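Règles de nommage et de découpe des épisodes en simulation : on fixe quoi ?

kistwood_l
On reprend les consignes internes pour les épisodes simulés à deux bras. La version Flanovwood ne dit rien sur l'état des pinces au départ. Je propose : doigts ouverts, rien entre les doigts, sinon l'épisode est rejeté. Sur les 1 171 épisodes du lot, 20 ne passent pas.

trevor
D'accord pour les pinces. Par contre je rejetterais aussi tout ce qui est penché. Une caméra de tête doit avoir un horizon droit, c'est la base.

sikside
Pas d'accord. Si l'inclinaison vient de la pose du robot, la redresser après coup fausse le calibrage. On la note dans les métadonnées et on garde. Trois vues de la même pièce pour en parler :
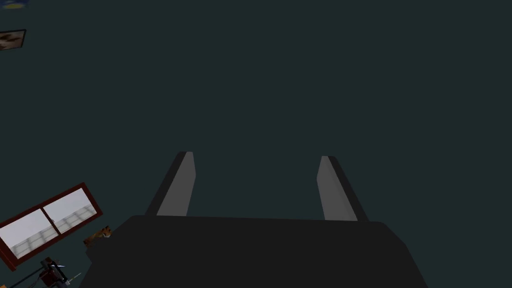
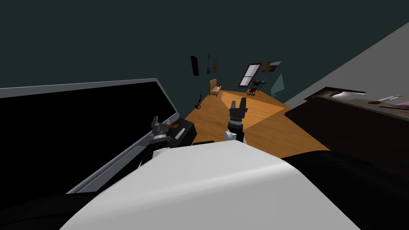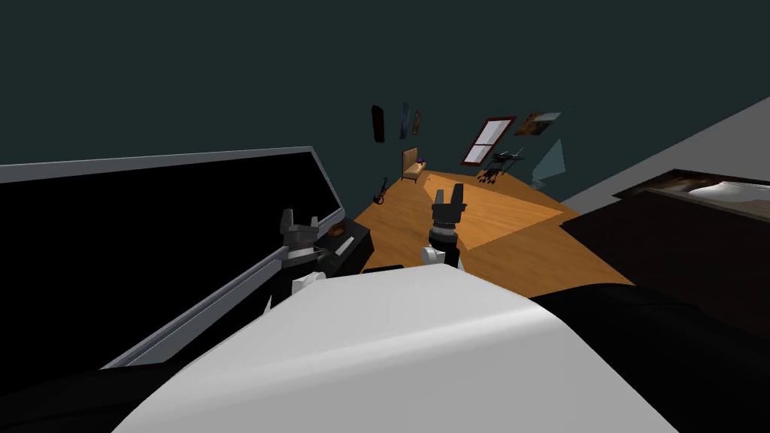
Kistwood, 8 septembre 2021

Sur la première, pince ouverte et vide, presque tout le fond est uni. Les deux autres sont très inclinées, mais on voit les deux pinces et la petite boîte noire près de celle de gauche. Pour relire une prise, je préfère celles-là.

trevor
Pour relire, oui. Pour entraîner, il faut une tolérance écrite. « Incliné mais lisible », deux relecteurs ne le comprendront pas pareil.

kistwood_l
Alors critère 2 : les deux pinces visibles sur la vue large, angle de caméra enregistré à chaque pas. Pas de limite d'angle pour l'instant, on revoit ça en décembre.

trevor
Et la vue de pince ? Un fond uni sur les deux tiers de l'image, ça n'apporte pas grand-chose.

sikside
Elle sert à vérifier l'ouverture des doigts. Je la garde obligatoire, même avec un fond vide.

mrd_44
Chez nous on a relu presque 1 500 épisodes sans critère écrit, on a dû tout reprendre. Écrivez-le avant le prochain lot.

kistwood_l
Je mets le texte à jour ce soir. Trevor, si tu as une valeur d'angle à proposer, poste-la à la suite avec la méthode de mesure.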